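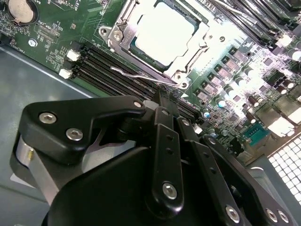 A reviewer of the abstract asked why we don't just script it. A server board has a drawing, the socket is always in the same place, and a fixed program should reach it every time. I'll start with that, because half the room is probably thinking it too.

Answer for the talk: the drawing is good, the chassis is not. Boards come to us in returned machines from Skotura. Trays are bent, standoffs are missing, cables are wherever the last technician left them. A scripted approach worked on the bench unit and failed on the second chassis. After that we moved to learning from demonstrations. Don't spend more than a minute here.

Slide 2. What was collected

Task family: memory and processor work on server motherboards still mounted in the case. Reach to a slot, open a latch, release the socket lever, lift the frame, seat a module. Each is recorded as its own short episode, never as one long job.

Target was 1,000 episodes. We kept 800. Say the kept number first, then the target, then say what was thrown out (next slide but one). Episodes are capped at 60 seconds. The cap came from storage at first. We left it in place after we noticed that operators who ran past it were usually searching, and searching is poor training material for this policy.

Teleoperation software is Flirketti. Storage and labeling run on Riviere. Both are internal names, so don't stop to explain them unless somebody asks.

Slide 3. Wrist view

Point out how much of the image the gripper takes. The fingers and housing cover a large part of the lower half, and near the slots they hide the exact spot where contact will happen. We tried mounting the camera farther back. The view got better and the arm no longer fit between the case walls.

Lighting. Metal parts reflect. The heat spreader on the processor can glow while the slots next to it stay dark, and the side of the board nearest the lamp can go almost white. Exposure is locked for the length of an episode. We do not fix it afterward in software. If the policy will see glare at run time, it should see glare in training.

Landmarks. White latches against black slots are easy to find. The socket lever is thin bent wire lying close to the board, and it is the worst landmark we have. Labelers disagreed about its free end more than about anything else. Current rule: mark the lever at the hook, and mark nothing if the hook is hidden.

If there is time, mention that labels for the approach phase are made at reduced frame rate. If there is no time, skip to the next slide.

Slide 4. Rejected episodes

Reasons, in the order they appear on the chart:

Finger touched a component outside the target area. Rejected even when the task was completed. Capacitors sit close to the socket and we do not want the policy to learn that brushing past them is acceptable.

Operator paused in mid-motion. Trimmed if the pause was at the start or the end, rejected if it was in the middle.

Clock drift between arm and camera. This was our fault and it cost us most of November. Joint states were stamped on arrival and images were stamped at capture. Look at the backup slide if anyone wants the plot.

Wrong starting pose. The start pose is supposed to vary, and it does, but inside a box. Several operators had learned a favorite start and used it over and over. Those are not bad episodes one by one. As a group they teach the arm that the board is always in the same corner of the view.

Slide 5. Varying the view

What we changed after that: the case is turned between sets, and the operator gets a start pose drawn by the software. The board now shows up at a steep angle in some episodes and close to square in others, with the slots running straight across. Same operators, same task list.

The square view is easier for people. Completion time dropped. The policy trained only on square views did badly on the angled ones, and the reverse was less true. Be careful with this claim. The angled set was larger and we have not yet run the test with equal sizes.

Socket approach comes next. Operators are told to stop the fingertips short of the loading frame, hold, then continue. The hold gives the labelers a clean frame to split approach from contact.
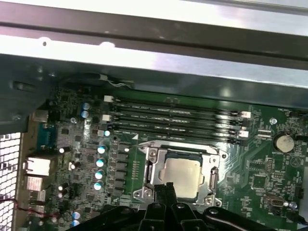 Slide 6. Contact phase

No force sensor at the wrist. We read motor current and accept that it is noisy. Atance lent us a sensor for a trial and the extra height caused the same clearance problem as the camera mount. Results from that trial are not in this talk.

Contact labels are start, slip and release. Slip is the hard one. From the images alone, two labelers looking at the same episode would often place it several frames apart. We now show them the current trace under the video and the spread is smaller.

A held-out set of 100 episodes comes from chassis that do not appear in training at all. Splitting by episode alone gave numbers that looked better than they should have, since the same bent tray could be on both sides of the split.

Slide 7. Open items

Cables across the work area are still handled by moving the cable before recording. A deployed system will have to deal with them.

Blade chassis are not covered.

Failure recovery is not covered either. Missed grasps were kept in a separate folder and have no labels yet. If someone asks for them, the folder can be shared as it is, with the clock correction applied.

Leave slide 7 up during questions.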